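Wamness Tabletop Manipulation Set — README

Prepared by the Wamness Student Robotics Society
Release date: Thursday, July 9, 2026

Summary

The Wamness Tabletop Manipulation Set is a collection of short demonstrations of everyday handling tasks, recorded by student members with hand-held grippers. It contains 1834 episodes across 6 task families. Of these, 1823 are supplied for general use. The remaining 11 are kept in a separate folder because their task labels are disputed, and they should be left out of any reported result unless the report says otherwise.

The set was assembled as the main project of the Society's academic year. It serves two purposes: to give members practical experience of collecting and documenting data, and to provide a modest common resource for the Drarkden inter-school manipulation challenge, in which the Society takes part.

Task families

Pick and place. One item is lifted from the table and set down at another point on it.
Packing. One or more items are placed into an open box or bag.
Unpacking. The reverse of the above.
Soft goods. Pouches, cloths and similar items are grasped, moved or turned over.
Sorting. Mixed items are separated according to a spoken or written instruction.
Tidying. The operator clears a cluttered area with no fixed order of actions.

Each episode belongs to one family only. Where a recording could reasonably be placed in two, the family was decided by the instruction given to the operator beforehand, even if the operator then did something slightly different.

Collection

Episodes were recorded in ordinary rooms. Operators were asked to leave furniture and household goods where they stood and to work with the lighting normally used in the room. Two operators could work at the same table provided that each followed a separate instruction.

All operators were members of the Society and completed a short induction before their first recorded episode. The induction covered the grip, the pace of movement, the start and stop signals, and the procedure for abandoning an attempt. Abandoned attempts were deleted on the same day.

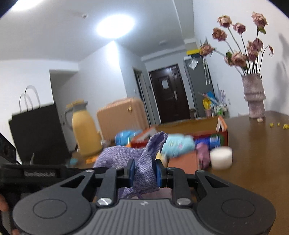 Soft goods are the family in which labelling requires the most care. A rigid box has much the same outline before and after it is grasped, whereas a pouch may change shape entirely as the jaws close. Annotators are therefore instructed to record the part of the item that is held as well as the item itself. For the purple drawstring pouch, the entry reads "held at middle", as the blue pads press on the body of the fabric and the gathered opening is left free, pointing upwards. An entry of "held at opening" would be used only if the pads were closed on the gathered end. Wrinkling of the fabric is not recorded in a field of its own.

Annotation

Every episode carries the following fields:

episode_id: a whole number, unique within the release
family: one of the task families listed above
instruction: the sentence given to the operator
item: a plain name for the main item handled
hold_point: the part of the item between the jaws
outcome: complete, partial or failed
annotator: a letter code
notes: free text, often blank

Item names are written in everyday words, in lower case and without brand names. Colour is included only when two items of the same type appear together. Annotators worked with the Shaikh labelling sheet, a spreadsheet template drawn up by the Society in its first year and since revised. The current version is included in the folder named "docs".

A second annotator reviewed 133 episodes without sight of the first set of labels. Disagreements were mostly confined to hold_point and outcome. The "partial" value caused particular difficulty in the tidying family, where no end state is defined — users who need a strict measure of success may prefer to treat partial episodes as failed.

Files

The release is divided into one folder per task family, with the disputed episodes in a further folder named "held_back". Each episode consists of a video file, a motion file and a label file sharing the same number. Motion files give gripper position, orientation and jaw opening. Numbering has gaps where abandoned attempts were removed, and these gaps do not indicate missing data.

A loading script, golteck_read, is supplied in the "tools" folder. It takes its name from the Golteck workshop, where the Society meets. The script checks that all three files are present before opening an episode and prints a warning if the video and motion files differ in length.

Known limitations

The operators are few in number and share the same induction, so their movements are likely to be more alike than those of the general public. Right-handed operators are in the majority. Transparent items are poorly represented. Fast turns of the wrist produce motion blur, and small items at the side of the view may be difficult to identify. Background items are not annotated.

Permitted use

The set may be used for teaching, coursework, competition entries and non-commercial research. Users must not attempt to identify any person or private address from the recordings. Redistribution of the complete set is permitted provided that this README accompanies it unchanged.

Entrants in the Drarkden challenge should note that training on the set is allowed and must be declared on the entry form.

Corrections

Errors in labels should be reported in writing to the Society, quoting the episode_id and the field concerned. Corrections received during term are reviewed monthly. The next scheduled revision is planned for May, and earlier versions will remain available on request.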